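Zeltton build, back at it. shoulder motor went in last night, only took 2 goes and one skinned knuckle

for anyone new: Zeltton is the arm I'm making in the spare room. plywood base, printed joints, a control board from Flultar that I got second hand. it's meant to fold things. eventually

wiring today. 11 leads all the same black becuase past me bought the cheap roll. have now labelled them with masking tape like a grown up

elbow still drops a bit when the power goes off. tried a stiffer spring - better, not fixed. might do a proper brake if I can find one that isn't silly money

soft stuff is the real headache. blankets, towels, anything with a bit of give. a box stays box shaped. a blanket has its own ideas 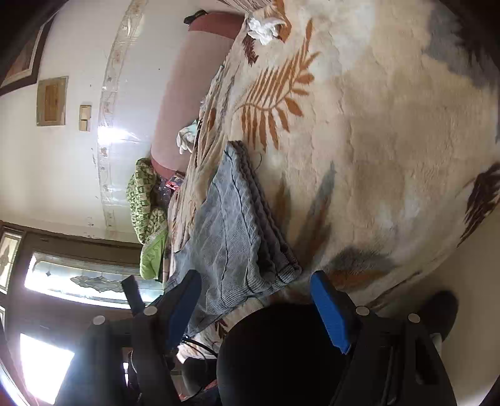 How many folds do you need to record before the arm can learn one?

I'm aiming for 2,000, done by hand, same fold each time but with the cloth starting in a different spot. A mate of a mate got by with fewer but only on tea towels.

nearly 25 minutes a batch at the moment, most of it me shaking things out and starting again. knees not happy

oh and the software. went with Curia for the training bit, runs overnight on the old desktop. fan sounds like a hairdryer. moved it to the landing, now the landing sounds like a hairdryer

grip pads next. ones on the arm are too shiny and the cloth slides off, so going to try Ahonen rubber sheet, cut to size with kitchen scissors

does anyone have a good way of gluing rubber to printed plastic?? superglue went brittle after teh first week. contact adhesive maybe

right, tea. then the wrist joint, if I can find the little allen key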